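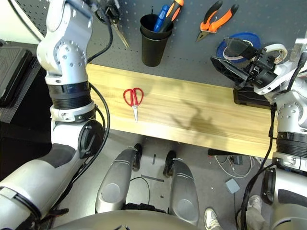

Rechter Greifer vor der blauen Kleberolle, die kleine rote Schere liegt auf dem Brett.

Werkzeug aufräumen lassen: was ich bei der Software inzwischen anders mache

Nach meinem Beitrag über Schubladeneinsätze wollten ein paar von euch wissen, wie das eigentlich mit dem Roboter an der Lochwand läuft und vor allem, was softwareseitig dahintersteckt. Also gut, eine Sammlung von Tipps, ziemlich ungeordnet, so wie sie in meinem Notizheft stehen. Die Aufgabe ist immer dieselbe: Werkzeug vom Brett greifen, an die Wand hängen oder in den Becher stecken, und das Ganze auch andersherum.

Erst die Wand, dann das Werkzeug
Ich lasse die Erkennung zuerst die Lochwand suchen. Das Lochraster ist ein Geschenk! Gleichmäßige Abstände, überall kleine runde Punkte, besser kriegt man ein Kalibriermuster kaum hin. Wir schätzen daraus die Ebene und rechnen alle Haken relativ dazu. Früher standen die Haken als feste Koordinaten in einer Datei, und jedes Mal, wenn jemand gegen die Bank gestoßen ist, durfte ich die Datei neu schreiben. Emil Sutter hat das irgendwann an einem Nachmittag umgebaut, danach war Ruhe.

Ein Haken bekommt bei mir übrigens einen Namen und keine Nummer. »haken_schere_schwarz« tippt sich blöd, aber im Log weiß ich sofort, was los ist.

Schatten mit ins Training nehmen
Die Arme werfen Schatten aufs Holz, und unser erstes Modell hat die mit Begeisterung als Werkzeug gemeldet. Wir haben dann 1.561 Bilder neu durchgesehen und Schatten als eigene Klasse markiert. Stumpfsinnige Arbeit, teilt sie euch auf. Naima Alaoui und ich haben uns abgewechselt, sie vormittags, ich nach dem Essen, und gegen Ende haben wir uns nur noch über helle Reflexe auf Metall gestritten. (Reflexe haben bei uns keine eigene Klasse. Naima sieht das bis heute anders.)

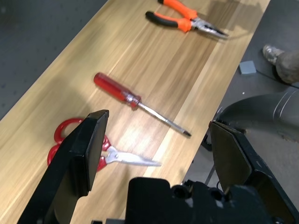 Zwei Kameras, zwei Jobs. Die Kopfkamera sagt, welches Werkzeug ungefähr wo liegt und in welche Richtung der Griff schaut. Die Kamera am Handgelenk macht den Rest, und zwar erst ab 40 Millimeter Abstand über dem Brett. Vorher höre ich ihr gar nicht zu. Wenn beide sich um mehr als 2 Millimeter uneinig sind, hält der Arm an und misst neu. Klingt langsam, kostet aber weniger Zeit als ein Schraubendreher, der unter die Bank rollt.

Durchsichtige Griffe
Durchsichtiger Kunststoff macht der Tiefenschätzung Kummer. Bei unserem roten Schraubendreher nehme ich deshalb die Farbe nur zum Finden und richte mich für die Lage nach dem Schaft. Der ist lang und gerade, da passt eine Linie wunderbar drauf. Bei Scheren mache ich es umgekehrt und suche die Griffringe.

Die eigenen Finger ausblenden
Peinlich, wie lange ich dafür gebraucht habe: Die Finger sind in der Handgelenkkamera immer mit im Bild. Legt eine feste Maske für den offenen und eine für den geschlossenen Zustand an, dazwischen wird interpoliert. Und nach jedem Fingerwechsel neu aufnehmen, gell.
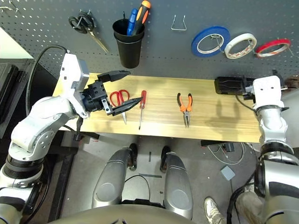 Beim Planen plane ich rückwärts. Zuerst die Pose am Haken, dann die Frage, mit welchem Griff man da überhaupt ankommt, und erst ganz zum Schluss den Griff vom Brett. Eine Zange, die man falsch herum gepackt hat, bekommt man nicht mehr vernünftig aufgehängt – jedenfalls nicht ohne Umgreifen. Unser Planer heißt Reteo und probiert höchstens 50 Griffvarianten, dann gibt er auf und schreibt ins Log, an welchem Gelenk es klemmt. Diese Logzeile ist Gold wert.

Noch kleinere Sachen:
Den Arm, der gerade nichts tut, als Hindernis eintragen, auch wenn er »eh weit weg« ist.
Kabel großzügig als dicken Schlauch modellieren.
Parameter nie direkt am Rechner an der Bank ändern. Immer ins Repository, auch abends um acht.
Werkzeuge am Brett mit Abstand hinlegen, solange ihr die Erkennung testet. Stapel kommen später.

Das Umgreifen zwischen links und rechts habe ich bisher nur in der Simulation sauber hinbekommen, dazu im August mehr. Wer die Masken haben will, schreibt mir bitte in die Kommentare, welche Auflösung ihr fahrt.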